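Galería: la planta de las mesas blancas

Publicado el 2026-03-24

Cuando nos mudamos a esta planta, el proveedor nos vendió una oficina "diáfana". La palabra sonaba a luz, a paz y a gente caminando despacio con una carpeta bajo el brazo. Luego llegaron los muebles, los cables y las botellas, y lo diáfano se quedó a vivir en el folleto. Las mesas siguen siendo blancas, eso sí, y las defendemos con más energía que el presupuesto.

El proyecto de ordenar todo esto se llama Kuramness, nombre que salió de una reunión demasiado larga y que ya figura en demasiados documentos como para cambiarlo. Consiste en mirar cada objeto de la planta y preguntarle qué hace ahí. Muchos no responden. La primera ronda fue en octubre y terminó con 11 cajas en el pasillo, de las cuales 4 volvieron a entrar por la noche sin que sepamos cómo.

Las botellas

La botella es el animal doméstico de la oficina moderna. Entra una, con su tapa y su dignidad, y al mes hay una colonia. Tenemos de las aislantes, que pesan como un busto de bronce y conservan el té a temperatura de accidente laboral, y tenemos de las de plástico, que se compran para un día y se jubilan con nosotros. La norma de Kuramness es que la botella puede estar en la mesa mientras alguien la usa y debe irse con esa persona. La tapa también. Sobre todo la tapa.

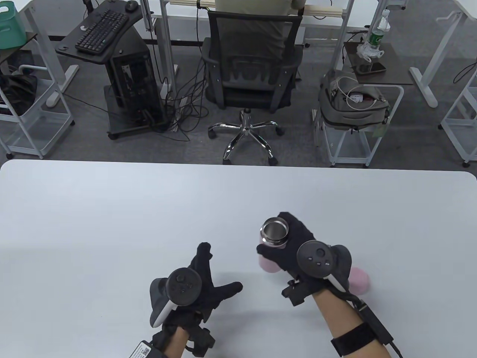 El problema de las tapas es que tienen vida propia. En el cajón de la cocina hay una población estable de tapas viudas, de todos los diámetros, y ninguna cierra nada de lo que poseemos. Cada tanto alguien abre el cajón con esperanza, prueba seis, y lo vuelve a cerrar con la cara de quien ha visitado a un pariente lejano. No se tiran, porque el día que se tiren aparecerá la botella.

Para lavarlas hay un cepillo largo junto al fregadero. El anterior desapareció y el actual está atado con un cordel, como los bolígrafos del banco. Una botella aislante se lava abierta, se deja boca abajo y se recoge el mismo día. Las que pasan el fin de semana en el escurridor se consideran donadas a la ciencia.

Los carritos

Pedimos carritos con ruedas para que las cosas pudieran moverse. Las cosas, en efecto, se mueven: un carrito que por la mañana está junto a la ventana aparece por la tarde bloqueando el paso con una mochila encima. El catálogo de Cilletti los llamaba "soluciones nómadas" y hay que reconocerles la precisión. Encima de un carrito cabe de todo, y como lo que está encima de un carrito parece estar de paso, puede quedarse allí hasta que cambie el gobierno.

La regla vigente es un carrito, un oficio. El de los ordenadores lleva ordenadores, el de las mochilas lleva mochilas. El de las cestas lleva cestas, y dentro de las cestas preferimos no mirar hasta la siguiente ronda.

Los cables

Hemos comprado bridas. Más de 400, en bolsas, con gran optimismo. Las bolsas están bien guardadas, tanto que para encontrarlas hay que apartar los cables. La moqueta gris tiene la virtud de disimular un cable negro hasta que uno lo localiza con el pie, y ese ha sido hasta la fecha nuestro principal sistema de inventario.

Las sillas

La silla de malla negra con ruedas es buena silla. Gira, rueda, sujeta la espalda. También pasa por encima de los cables con un saltito que se nota en los riñones. Probamos el modelo Granström, más sobrio y sin ruedas, y duró una semana: la gente no se levantaba a por nada y la productividad del grapador se hundió.

Las mesas

Una mesa blanca enseña todo: la huella del café, la miga, el rotulador que no era de pizarra. A cambio, cuando está despejada da una sensación de orden tan convincente que uno deja de mirar lo que hay detrás. La limpiamos con un paño apenas húmedo y el jabón de siempre. El limpiador Genetti, que alguien trajo en un bidón de 2000 mililitros, huele a piscina municipal y se reserva para emergencias y visitas.

Los objetos pequeños tienen permiso de estancia mientras estén en la mano de alguien. Si se sueltan, van a la cesta.

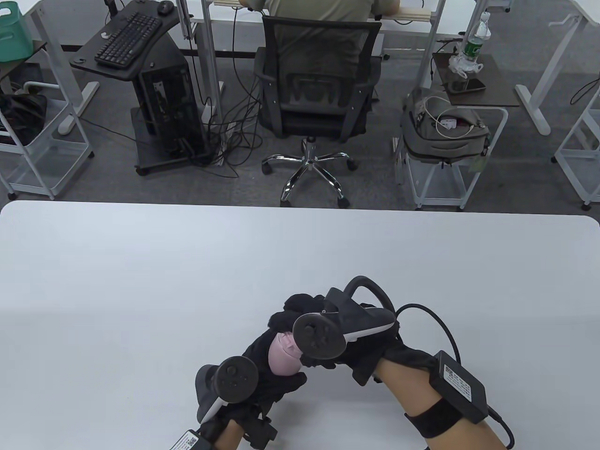

¿Dónde se reclaman las cosas que han acabado en la cesta?

En la estantería blanca de la entrada, balda de abajo, hasta que empiece la siguiente ronda. Lo que tenga nombre escrito se devuelve a su mesa; lo demás pasa al cajón de las tapas, donde al menos tendrá compañía.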